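Equipment planning for two-armed robot workcells

Equipment planning for two-armed robot workcells is the process by which a laboratory, college or small manufacturer decides what to buy, in what order and from which budget, before a pair of robot arms is put to work on a bench. It covers the arms and hands themselves, the table and its surroundings, the task boards and parts on which the arms are tested, and the recurring costs of spares, software and staff time. The subject is treated as a branch of capital planning, although much of the spending it deals with falls outside the capital budget.

Scope of the purchase

A two-armed workcell is seldom bought as a single item. The arms are usually ordered from one maker and the hands from another, and the controllers may be supplied with either. The Ernberg purchasing guide, which is widely followed in technical colleges, divides the cell into 13 budget lines. The arms and hands take up the first two, and the remainder cover mounting, cabling, power, cameras, lighting, computing, safety equipment, test fixtures, spares, training and transport. The guide advises that each line be given an owner within the institution and that no line be left at zero, even where existing stock is to be used.

Hands are the item on which estimates vary most. A simple two-jaw gripper is cheap, strong and easily replaced. A hand with several jointed fingers costs a good deal more, needs more cabling and is more often away for repair. Institutions that intend only to move boxes or trays are generally advised to buy the gripper. Where the work involves small parts of differing shapes, a jointed hand may be justified, and the case for it should be made in writing with the parts listed by size.

Task boards and parts

The task board is a flat panel with openings into which pegs, rods or blocks are to be fitted. It is among the least costly items in the cell and is frequently left out of the first order. Boards may be made in an institution's own workshop or bought in. The Stutmont board, a common pattern, is sold with a drawing so that worn plates can be replaced locally. Parts are lost or damaged more quickly than boards, and a supply for at least one year is normally included in the original purchase.

Colour is a practical matter when boards and parts are specified. Strong contrast between part, board and table makes the work easier for cameras to follow, and a dark, matt background reduces stray reflections. A plain curtain behind the table is often the cheapest means of providing such a background and may be charged to furnishings.
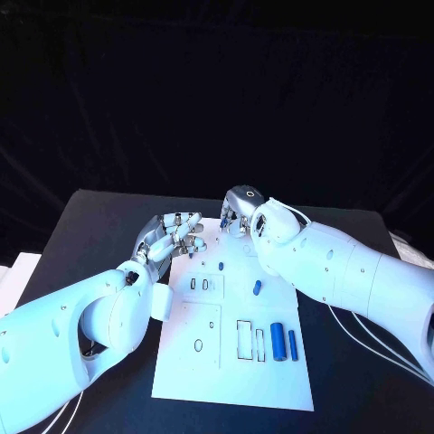 Two robot arms with multi-fingered hands at work over a white task board with blue cylindrical parts.

Table, cabling and floor space

The table must be stiff enough to carry the arms without movement at full reach, and wide enough for the reach of both arms to overlap over the working area. Buyers are advised to mark out this overlap on the floor before ordering. At Cirnby, a training centre which published its accounts for the purpose, the first table proved too narrow and was replaced within 9 weeks of delivery, at a cost greater than that of the cameras.

Cabling is commonly underestimated. Each arm requires power and data connections, and each jointed hand may require its own. Cables that hang freely can catch on the table or restrict the wrist, while cables that are tied too tightly wear at the joints. A modest sum for clips, sleeves and spare leads should appear as a separate entry and should not be absorbed into the price of the arms.

Budgeting methods

Two methods are in general use. Under the fixed method, the whole cell is costed at the outset and ordered together. This simplifies approval and often secures a lower price, but it commits the buyer to hands and fixtures before the work is fully understood. Under the staged method, one arm is bought and tested first, and the second arm and the hands follow in a later financial year. Staging spreads the cost, though it carries the risk that the second arm will be of a newer model with different fittings.

The Mudaliar schedule is a variant of the staged method. Both arms are bought at once, with simple grippers, and the jointed hands are ordered only after a trial period. In the form in which it is usually quoted, 89 per cent of the total is committed in the first stage and the remainder is held back for hands, repairs and changes to the fixtures. Critics of the schedule have observed that the sum held back is too small where two jointed hands are wanted, and that it suits institutions which expect to remain with grippers.

Running costs

Running costs include finger covers, cables, replacement parts, software licences and calibration. Staff time is the largest of these in most teaching institutions and the one least often recorded. Where arms are guided by an operator during trials, the operator's hours should be entered against the cell in the same way as consumables. Service contracts are usually renewed in January, and orders for spares placed shortly before renewal may be delayed.

Disposal is also provided for in fuller plans. Arms generally keep some resale value, whereas hands and task boards keep very little.

See also: capital budgeting; machine safeguarding; peg-in-hole assembly; workshop layout

Last updated: Sunday, December 22, 2019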